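2020-06-20
notebook, dye bench – same author as usual

Madder run, second weekend on it. Picking up where the March pages stop. Wanted the whole red series redone before the Senus order goes out and that's not happening today, but got further than I thought I would.

Bath from last night still in the big pot under the lid. Color of strong tea with something meaner in it. Strained through the old curtain cloth, then again through the fine one. Still gritty at the bottom. The Urkach root is ground coarser than the Mandden and it shows, every time.

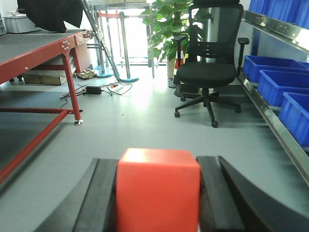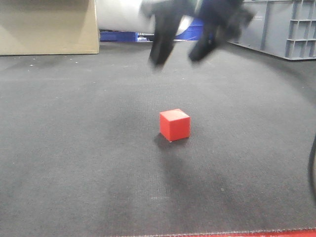 The red cube, both times.

Mordant first. Alum at the usual strength, wool in cold, brought up slow over an hour, left to cool in the pot. Skeins M1 thru M4 went in wet. M4 is the Salehi yarn, the superwash one, and it drank everything up faster than the others, same as in March. Should really be run by itself. Wrote that in March too and didn't do it.

Temperature. This is the part I keep getting wrong. Madder goes brown if it gets too hot, and our burner has two settings, off and too hot. Held at 108 F for the first stretch, which is low, lower than the sheet says, but I wanted to see if a long cool soak gets the orange out of it. Sheet has you go up to 160 and sit there. Went up to 140 after lunch on M2 and M3 only. Kept M1 at the low heat the whole way. M4 got both because I lost track of which side of the pot it was on. So M4 is no use as a comparison, only as yarn.

Chalk. Hard water helps madder, ours is soft, so a pinch of chalk per pot. Pinch is not a measurement, I know. Weighed it after complaining to myself: 4 grams. Go with 4 from here on and stop pinching.

Results so far, wet, so take with salt:
M1 – coral. Pretty, not what the order wants.
M2 – closest to the red on the Senus card. A hair orange yet.
M3 – same pot as M2 and duller. Don't know why. Could be it was packed too tight and didn't move. Could be a bad scour, there was a greasy feel to it when I tied it.
M4 – darkest of the lot, almost brick. Uneven near the ties.

Ties were too tight on all of them, there are pale bands. Use the figure eight ties, loose, cotton not the poly. The poly doesn't take color and you can't see if it's slipping.

Iron test. Small one, just a snippet of M1 in a jar with a few drops of iron water. Went plum inside a minute and then kept going to a dead gray brown. Too much. Try again with half the drops and pull it sooner. Keep the iron spoon AWAY from the alum jars. There is a label on the spoon now.

Second bath off the same root. Topped the pot up with fresh water, no new madder, put in the spare skein that was sitting in alum since Thursday. Soft peach. Very even, which is irritating given that it got no attention at all. If anybody wants that color it's cheap to make. Write it up as exhaust 1 on the shade card.

Card numbering. The old cards stop at 2144, so M2 becomes 2145 if it dries right. Don't give M1 a number yet. There are two 2130s in the box already, one is onion skin and one is I think weld over something, and the handwriting on both is mine. Fix before any more cards go out to the shop.

Stock, since I had the cupboard open. Mandden madder, one bag and the bottom of another. Urkach, plenty, it's the one we use least. Alum fine. Cream of tartar nearly out, order with the next lot. Chalk will outlive all of us. Need more of the waxed tags, the paper ones went to mush in the rinse and I had to tell M2 from M3 by the knot.

Rinse took forever. M1 ran clear by the third change, M4 was still bleeding at the sixth and I gave up and left it soaking in the tub with a bit of the neutral soap. If you need the tub Monday, lift it out, squeeze don't wring, hang in the shade.

Light test for the March swatches – 18 of them came down off the south window this morning. Covered half against open half. The madders held up well. The brazilwood is basically gone, turned a sad tan, so that one is off the list for anything people will wear outdoors. The weld yellows lost a little. Cochineal fine, maybe slightly bluer, hard to say next to the masking tape. Stapled them in the back of this book but the staples are the steel kind and may rust into the wool. Swap for thread when theres time.

One thing to chase. The Senus card was printed, not dyed, so I am matching yarn to ink, and it looks different under the tube light than it does by the door. Had M2 matched by the door and then carried it inside and it was off. Ask them which light they care about. Also ask whether they'd take a dyed sample as the standard and we both work from that.

To do next time
– M5 and M6, Mandden root only, 140 from the start, loose in the pot
– scour everything again, longer, even what the mill says is scoured
– Salehi yarn in its own pot
– thermometer reads high against the kitchen one, check in ice water
– redo iron at half

Pot is off, lid on, left the spent root in the bag on the drain board. Don't toss it, I want one more peach out of it.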